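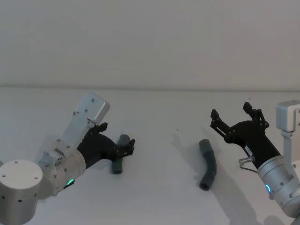 Pokari the library cat

hodstead_jan
October 7, 2022
Sad news from Hodstead library. Pokari died last night. She had been ill since the summer and was 17. Mayuree Khamphan at the front desk says there will be a book to sign until November.

brickie44
Sorry to hear it. She used to sleep on the returns trolley and you had to put your books round her.

Calta_Lane
There is talk of a bronze statue by the door. 544 people have signed for it already.

tworivers
I liked the cat but I can't see the sense in a statue. The Dumlao rescue took her in as a stray and they are always short. Give the money to them.

Calta_Lane
It would be private donations, so people can give to what they like.

tworivers
And who cleans it and insures it? The library does.

brickie44
A small plaque would do. Takumi Koyama made the one for the bandstand and charged £200.

hodstead_jan
I asked Mayuree. Nothing is settled. The collection tin has £427 in it so far and the family who fed her at weekends will be asked first.

tworivers
Fair enough. Plaque, and the rest to Dumlao. I'd put in for that.

Calta_Lane
I'd still prefer the statue but I won't fall out over it. Is the book there on Saturdays?

hodstead_jan
Yes, until one o'clock.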